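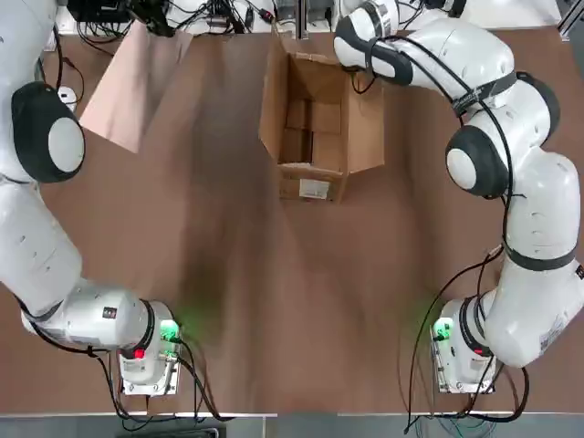

Wandex to close Gronberg parcel counter, move pickups to Mansilla Road

5 min read

Wandex will close its parcel counter in downtown Gronberg at the end of January and send customers to a larger building on Mansilla Road, the delivery company told the city council this week.

The counter on Ferry Street has handled pickups, returns and drop-offs for residents who can't get packages at home. The new site is 2 miles east, next to the old feed mill. It will have parking, longer evening hours and a loading door for businesses. The number 6 bus stops across the road, but that bus does not run after 7 p.m.

Domingo Herrera, the area manager for Wandex, said the downtown lease was up and the company had outgrown the space.

"In December we have people lined up past the bakery," Herrera told the council. "We have one door in and the same door out. The trucks double-park to unload. We get the complaints and we understand them."

The Ferry Street counter handled 1,398 returns last month, according to a sheet Herrera handed out at the meeting. He said most of those came from online clothing and home goods orders. He did not have a figure for pickups.

Council members did not vote on the move. The company does not need the city's permission to leave a rented storefront, and the Mansilla Road property is already zoned for that use. The council did ask Wandex to look at keeping some kind of drop-off point downtown.

Herrera said the company was open to that and had talked with two stores. One of them is Ekavar, the hardware and housewares shop at Ferry and Third. Under the plan being discussed, customers could leave a labeled, sealed package at the register, and a driver would collect it in the late afternoon. They would not be able to buy labels, pick up packages or have anything boxed.

Yuzuki Uchida, the owner of Ekavar, confirmed the talks but said there was no agreement yet.

"I have room for a shelf," Uchida said. "I don't have room for a line. If it's people dropping something off and maybe buying light bulbs on the way out, that works for me."

She said she had asked Wandex for a daily limit on the number of packages and a set collection time, and was waiting to hear back.

Several residents spoke against the move. Leopold Marti, who lives in the senior apartments on Canal Street, said he walks to the counter two or three times a month to pick up medical supplies that can't be left in the lobby.

"It's four blocks now," Marti said. "Out on Mansilla Road there's no sidewalk for the last part. You're walking on gravel with trucks going by."

Public works director Sunil Patwary told the council that the missing stretch of sidewalk was on the city's list, with no money set aside for it. He said a temporary path marked with posts could be put in for less, but it would have to be cleared of snow by hand and the county would need to sign off on part of it.

Patwary said he would bring a cost estimate to the next meeting.

Home delivery in Gronberg is not changing. Packages that need a signature will still get two delivery attempts before they are held. What changes is where they are held. Packages are kept for seven days at Ferry Street, and Herrera said that would go up to ten days at the new building.

He also said customers who can't travel to Mansilla Road could ask for a third delivery attempt at no charge. That option already exists, he said, but it has to be requested by phone, and he agreed that few people know about it. Councilman Uriel Cabral asked that it be printed on the missed-delivery slip.

"If it's free and it solves the problem for half the people in this room, put it on the slip," Cabral said.

Herrera said the slips were printed for the whole region and he couldn't promise a change. He said he could have a sticker added for Gronberg routes.

Small businesses were more divided. A woman who sells quilting fabric from her home said the loading door would save her time and that she had been ticketed twice outside the Ferry Street counter. The owner of a used bookstore downtown said he sends packages out every day on foot with a hand truck and would now have to drive, or switch carriers. He said he had not decided.

The new building has 4,000 square feet of floor space. Most of it will be used for sorting, with the customer area at the front. Herrera said the front area would have three service windows, compared with one on Ferry Street, along with a table where people can pack and tape their own boxes. Tape will be free. Boxes will be sold at the same prices as now.

Planned hours on Mansilla Road are 8 a.m. to 8 p.m. during the week and 9 a.m. to 3 p.m. on Saturdays. The Ferry Street counter closes at 5:30 p.m. and has no weekend hours.

The employees at the counter have all been offered jobs at the new location, Herrera said. Wandex also plans to hire for the evening shift and will post those openings before the end of the year.

Downtown merchants asked what would happen to the storefront. The building's owner was not at the meeting. Cabral said he had heard from one possible tenant, a physical therapy office, but that nothing had been signed. He said the loading zone in front would go back to regular metered parking if the next tenant didn't need it.

The late bus came up several times. Cabral asked whether the 6 could run one more trip in the evening so that people could get to the new counter after work. The transit office said in a written reply read at the meeting that any added trip would have to wait for the spring schedule, and that ridership on the eastern end of the route had been low in the evening before the last trip was cut.

Marti said after the meeting that he would probably ask for the third delivery attempt and see how that went. He said he would still like the sidewalk.

Wandex customers with packages held at Ferry Street in the last week of January should pick them up before the counter closes. Anything left will be moved to Mansilla Road, and the company said customers would be notified by text or email if it has their contact information. Return labels that list the Ferry Street address will be accepted at the new counter.

The council will take up the sidewalk estimate at its next regular meeting, at 6:30 p.m. in the library annex. Written comments can be left at the city clerk's office.

14 comments | 37 shares

Contact the newsroom | Corrections | Copyright, all rights reserved | Back to top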